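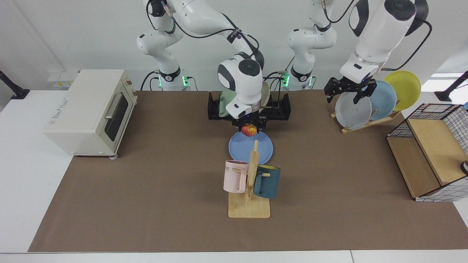 Attachment 1: Table setup, right arm holding the apple over the blue plate, left arm at the plate stand.

Ticket: Right gripper lets go early when both arms move
Project: Issa (two-arm kitchen table build)
Opened by: Siham Smadi
Location: Forncombe shared workshop, back bench
Status: Open, workaround in place

Problem
The right gripper opens before it gets the release command. It only happens when the left arm starts its approach to the plate stand while the right one is already holding something. Running the right arm alone, I can't get it to fail. The apple drops onto the blue plate or rolls off toward the mug tree. No error in the log, both bases stay green.

Setup
Two arms, each on its own base, controlled from one laptop running Grellura. Grippers are on the Cenosari driver boards. Grip command is sent once and then held by the board. Timeout on the hold is set to 3000 ms.

Log

09:40 – Reproduced with the apple. Right arm picks, lifts, waits. Left arm moves to the gray plate. Right gripper opens partway through the left arm's descent.

10:05 – Swapped the two gripper cables at the boards and changed the IDs to match. Still the right gripper. Swapped back.

10:30 – Checked supply voltage at the right board while both arms moved. Small dip, well inside what the board accepts. Not ruling it out but it doesn't look like a brownout, and the board doesn't restart.

11:15 – Slowed the left arm down. The drop now comes earlier in its path, but at the same delay after the grip command. So it's time and not position.

11:25 – Raised the hold timeout to 5 seconds. The drop moved later by the same amount.

11:50 – Found it, I think. Grellura sends a keep-alive to whichever arm is active. When the left arm becomes active, the right one stops getting it and the hold runs out.

Workaround
Resend the grip command to the idle arm every 2 seconds from the task script. Ran the full pick and plate sequence with this on and the apple stayed put until release.

Still to do
– Move the keep-alive out of the active arm loop so both boards get it.
– Put the timeout back to 3000 ms after that.
– Retest with the pink mug, it's heavier than the apple.
– Tidy the cables on the right arm, separate ticket.

Please leave the bench script alone until the first item is merged. If you need the arms before then, use the copy in the Issa folder with the resend line in it.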